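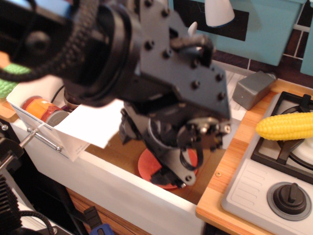 Pesuna Kitchen Chores: Data Card

Version 2
Last updated: 14/12/2025
Maintained by: the Household Tasks Group, Galang Laboratory
Contact for data questions: Roxana Tello
Contact for hardware questions: Musyoka Magesa

Summary

Pesuna Kitchen Chores is a set of recorded robot arm episodes in a toy kitchen. It was prepared to support study of a plain question: which parts of ordinary kitchen work can a single arm with a two-finger gripper carry out today, and which parts remain out of reach. The present version holds 725 episodes. Each episode consists of camera video, joint positions, gripper commands, a short written instruction, and an outcome label entered by a human reviewer.

The set is released for research and teaching. It is not a product test, and no result obtained with it should be presented as evidence that a machine is ready for use in a home.

Scope of Tasks

The instructions fall into 4 task families.

Sink tasks. The arm removes an item from the basin or places an item in it. Plates, cans and toy vegetables are the usual items.

Stove tasks. The arm moves an item onto or off the burner grate. A smaller group of episodes asks for the control knob to be turned.

Counter tasks. The arm moves an item from one part of the counter to another, or brings two items together.

Mixed tasks. The instruction contains two steps that must be done in the order given, such as clearing an item from the stove and then placing it in the sink.

No episode includes running water, heat, food, glass or sharp tools. Washing, drying, cutting and cooking are outside the scope of this version. Users who refer to "dishwashing" or "cooking" in connection with this data are asked to state that the episodes cover the handling of objects only.

Setting and Equipment

All episodes were recorded at a toy kitchen with a sink, a stove and a counter. Objects not named in the instruction were left in place during recording, so that the arm must select the correct item from among several. A plate lying flat in the basin is treated as a separate difficulty class, as the gripper has to reach its rim close to the basin floor with little room between the fingers and the walls.
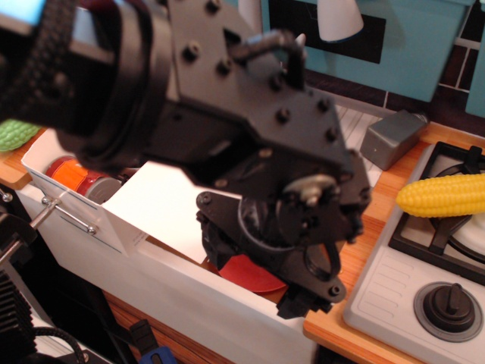
Cans lying on their sides form a second difficulty class. They may roll when touched off center, and a policy that closes the gripper too early will often push the can into a corner from which it cannot be lifted. Reviewers were instructed to mark such episodes as failures even when the arm later made contact with the can again.

The low-level controller is Gevus, developed in house. Teleoperation was carried out through the Sandero interface, also developed in house. Both are described in the hardware notes supplied with the release. Camera positions were adjusted between recording blocks, and users should not assume a fixed viewpoint across the set.

Collection and Review

Episodes were collected by trained operators under the direction of Heriberto Marulanda. Each operator completed a practice block before recording, and practice episodes are not included.

Outcome labels were assigned under a protocol written by Filipa Torres. A reviewer watched the full video and chose one of three labels: complete, partial or failed. "Partial" applies when the correct object was grasped but did not end in the requested place. Where two reviewers disagreed, the episode was referred to Segundo Giraldo for a final label. The original labels are kept in the review file.

A total of 73 episodes were withdrawn before release because of dropped video or missing joint records. Their numbers have not been reused, and gaps in the numbering are therefore expected.

Known Limits

Toy objects are lighter than their household counterparts. A grasp that holds a toy can may not hold a full one.

The basin and counter are small. Reach and collision problems differ from those of a full-size kitchen.

The arm often blocks the camera's view of the object at the moment of grasp. Policies that depend on a clear view at close range should be assessed with this in mind.

Instructions are in English only and were written by a small group of staff. Their wording is more regular than everyday speech.

The set contains more sink episodes than stove episodes. Reported results should be broken down by task family.

Changes from Version 1

The mixed task family was added. Labels for the knob episodes were reviewed again after several were found to record contact with the knob and no turn. The instruction file was corrected for spelling.

Planned Work

A further release is planned for February. It is expected to add episodes with larger containers and a set of instructions written by people outside the laboratory. Requests for particular chores may be sent to the data contact and should name the object, the starting place and the intended final place.

Terms of Use

The data may be copied and adapted for research and teaching, provided that the version number is cited. Redistribution of altered labels must be clearly marked as such. Errors should be reported with the episode number and a short statement of the problem.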